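Who Speaks for Prurnine? A Student Report on a Small Island and a Long Argument
Spring Project in International Relations, Godulley College
Submitted 10/06/2026

When our group first picked the Prurnine question, we thought it would be a quick and tidy topic, and we were very wrong about that (happily so, in the end!). Prurnine is a low island with grazing land on one side and a small harbor on the other. Drurnitz has run it for as long as anyone in our sources can remember, and Garside has never agreed that it should. The two governments trade with each other, share a ferry line and send each other polite holiday greetings, and they still have no treaty that says where one of them ends and the other begins.

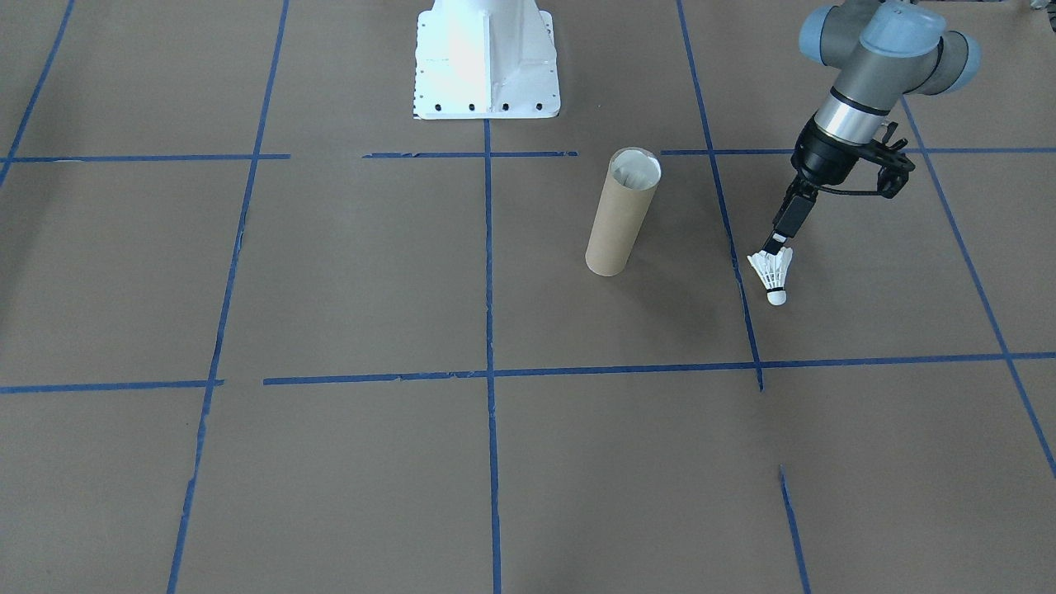 Brown paper divided by strips of blue tape.

We wanted to find out why talks keep stalling when both sides say they want them. To do that we read 31 public statements, most of them put out by the two foreign offices, and sorted them by what set them off. Some answered a visit by an official, some answered a fishing arrest, and a good many seemed to answer nothing in particular except the other side's last statement. The sorting took most of May, and we argued over the categories more than we had expected to, especially over what counts as a "protest" and what is only a "note of concern."
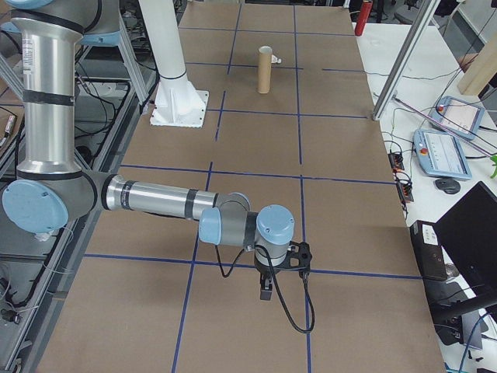

Robotic arm with light-blue joint caps over the taped paper.

The biggest surprise for us was the patrol station. Drurnitz announced that it would keep 300 guards on the island, and we had assumed, going in, that Garside would walk away from the table. Garside did protest, and strongly, but the fishing talks went ahead on schedule and even added a session on search and rescue. Reading the statements side by side, we came to think that each government was speaking to its own voters first and to its neighbor second. A sentence that sounds like a slammed door in the newspaper can leave plenty of room for the next meeting if you read it slowly.
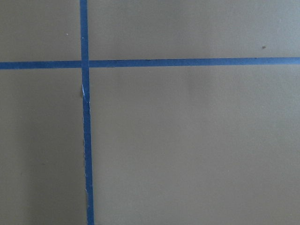
We also compared 2 earlier drafts of the treaty, both of which failed on the same clause. Drurnitz wanted the line settled before anything else was signed. Garside wanted fishing rights first, with the line left for later, and its negotiators offered a waiting period of 5 years. Our own feeling, after many long evenings with these papers, is that the fishing clause could stand as an agreement by itself. 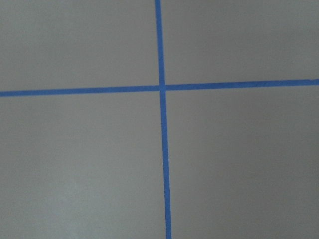 One comment on our draft said that we were being too hopeful, and that a separate fishing deal would let both capitals put off the border question forever. We talked this over at length and we think it is a fair point. We have kept our recommendation, but we added the suggestion that any fishing agreement should carry a date for reopening talks on the line. We would also have liked to use statements from the islanders themselves, and a group taking up this topic next year should start there, and start early, as the harbor office is slow to answer letters.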